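Ticket: Product photos upload but thumbnails stay blank
Site: Plistdale Toy Library catalogue
Opened by: Apolinar Montes
Assigned to: Ionuț Sandu
Status: Resolved

Sample attachment, green building brick, building toys category:

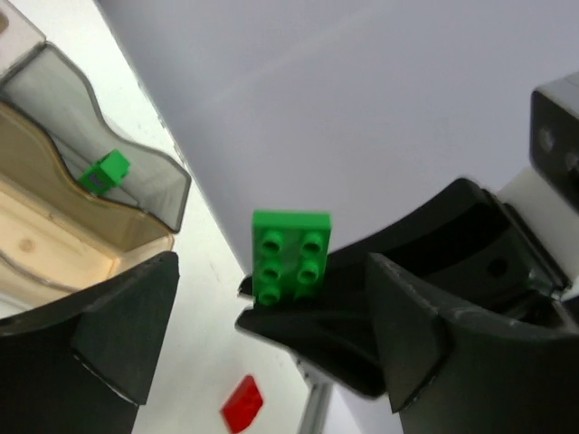 Reported behaviour
Photos added to catalogue entries since Friday show on the item page but not in search results. The results page displays a grey box with the item title under it. Older entries are fine. Same result in two browsers, cache cleared.

Log
09:10 - Uploaded the sample again under a test entry. Full-size file saved. No thumbnail written.
09:25 - Checked the thumbnail queue. 300 jobs waiting, none failed. The worker is running but not picking anything up.
09:40 - Restarted the worker. No change.
10:05 - Worker log shows it polling a queue called "thumbs". The Tekano plugin update renamed the queue to "thumbnails". Jobs go to the new name, worker reads the old one.
10:20 - Changed the queue name in the worker config and restarted. Jobs began to clear.
10:50 - Queue empty apart from 3 jobs that failed on colour profile errors. Re-saved those files as sRGB and requeued. All completed.

Cause
Config mismatch after plugin update. The custom worker config is not touched by the updater.

Follow-up
Search results may show the grey box for up to 12 hours until the page cache expires. Apolinar to confirm on the front desk computer - no need to upload anything again.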